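Wire shelf for a small kitchen: worth it or just clutter?

tinyprunes
Posted 2025-05-28
So I moved into a place in Prunduddale in March and the kitchen has exactly one cabinet. One! I've been putting spices on the windowsill and my coffee stuff on top of the fridge, and I'm over it. Thinking about one of those two-tier countertop shelves. My sister says I'll just pile junk on it. Anybody have one they like?

gakar_fan
Get a wall rail. I put up the Gakar one and got my whole counter back. Shelves that sit on the counter eat the space you're trying to save.

tinyprunes
I rent — no drilling, the lease is really picky about it.

Nerea Soler
I'm on team shelf. Mine holds plates on the bottom and mugs up top and I use it every single day. Measure your tallest bottle first though! I didn't, and my olive oil lives on the stove now.

gakar_fan
Olive oil by the stove goes rancid faster, just saying.

Nerea Soler
We go through a bottle every 3 weeks, it doesn't get the chance lol

mopbucket87
I had a wire one and hated it. Grease gets in every little square and you end up going at it with a toothbrush. Solid sides or nothing.

Itziar Marín
Disagree with mopbucket. Mine goes in the bathtub twice a year with dish soap and it's fine. The wood boards are what I'd worry about, so I rubbed mine with mineral oil when I got it. The style I mean is black mesh with light wood shelves:

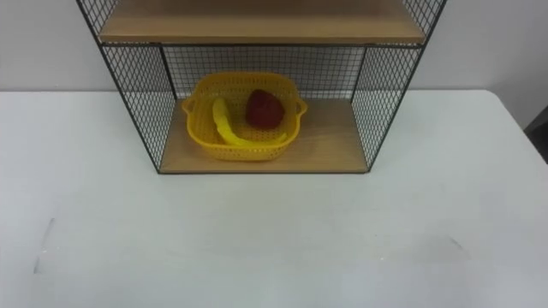 tinyprunes
Ooh, I like that a lot. Does it feel heavy in a small room?

Itziar Marín
Not to me, you see the wall through the mesh. Mine came from Escobar, the secondhand place on the corner by the bus stop. Go early, the good stuff is gone by lunch.

mopbucket87
Fine, it's pretty. Still not scrubbing one again. If you do get it, keep it away from the burners.

tinyprunes
Going to Escobar this week with a tape measure — and my tallest bottle, thanks Nerea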